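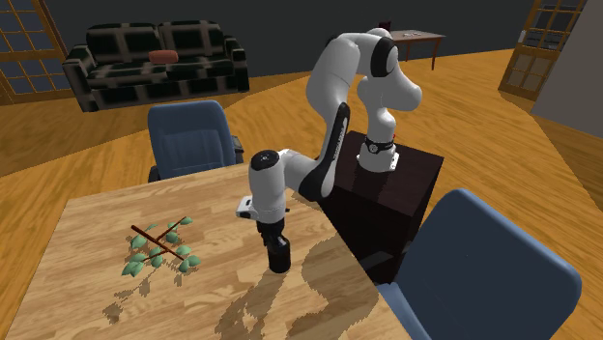 Department of Theater and Screen Studies, Performance Careers Group

3. How I counted a "supporting" part

I started this part of the project thinking it would take me a weekend. Everyone who watches movies knows what a supporting role is, right? Then I sat down with the first stack of credits and got stuck on the very first actor, who was billed fourth on the poster, second in the opening titles and first in the end crawl of the same movie.

So let me go through what I did, in the order I did it, including the bits I later threw out.

The sample is 54 actors who all had at least one season on the company roster at the Cliso Playhouse before they got a paid screen job. I picked Cliso since it kept its programs (all of them, even the folded single sheets from the studio space) and let me sit in the back office and read. Between stage and screen those 54 people gave me 845 credits. A credit means one named part in one production, so an actor who played two parts in the same play on the same night has two credits. That choice matters more than I expected, and I come back to it in section 5.

My first try at sorting lead from supporting used billing alone. If you were in the top two names, you were a lead. I dropped it pretty fast. Plenty of programs at Cliso list the cast in order of appearance, and in one old comedy that puts the maid at the top and the widow the whole play is named for way down in sixth place. Screen billing has its own troubles, with the "and" slot and the "with" slot and the alphabetical ensembles. An "and" at the end of a card can mean a big star doing three days of work, or somebody's agent winning an argument.

My second try used time. For screen parts I logged minutes with the character visible or heard, and for stage parts I went by pages in the prompt book with at least one line. I liked this a lot better! It has a blind spot, though, and the blind spot is the quiet part. One of my actors played a father in a family drama who hardly speaks and sits in a chair for most of two acts. By pages he's a bit player. Ask anyone who saw it and they talk about him first.

What I ended up using is the Yurchenko scale, with one change. The scale asks a reader to go through the script and answer whether the story would still reach its ending if the part were cut, then whether the part has a problem of its own that gets settled by the last page. I kept both questions and added time back in as a tiebreaker. Mélanie Ouellet and I each scored every credit on our own, then compared. Gordon Ouellet (yes, they're related) settled the ones where we couldn't agree, and he did that without seeing which of us had said what. He was tougher on cops and doctors than either of us. I think he was right about the doctors.

By this method 379 of the credits came out as supporting parts. The rest split between leads and what I call passing parts, meaning a named character who comes in, does one thing for the story and leaves. I had folded passing parts in with supporting ones in the early draft, and I pulled them back out after a talk I gave at the Zanora workshop in July, where a casting director told me very kindly that I'd mixed up two jobs that pay differently and get cast by different people. She had a point.

A word on television. Nine of the actors had a recurring part in a series, and a recurring part can start as one thing and grow into another. I scored each season as its own credit and left it there. Somebody could argue for scoring episode by episode — I tried it for one show and the results jumped all over the place, mostly because of which week the writers had a plot for the brother-in-law.

I kept awards out of the scoring completely. A nomination in a supporting category tells you how a studio or a producer decided to run a campaign, and that's a decision made long after the acting is done. I do look at nominations in section 6, as an outcome, next to the scores we gave. The two disagree often enough to be interesting, and the stage prizes disagree in a different direction from the screen ones.

Figure 2. Rendered view of the arm and table.

The full score sheets, with our notes and Gordon's rulings, are in the appendix. I cleaned up the spelling and left the grumbling in.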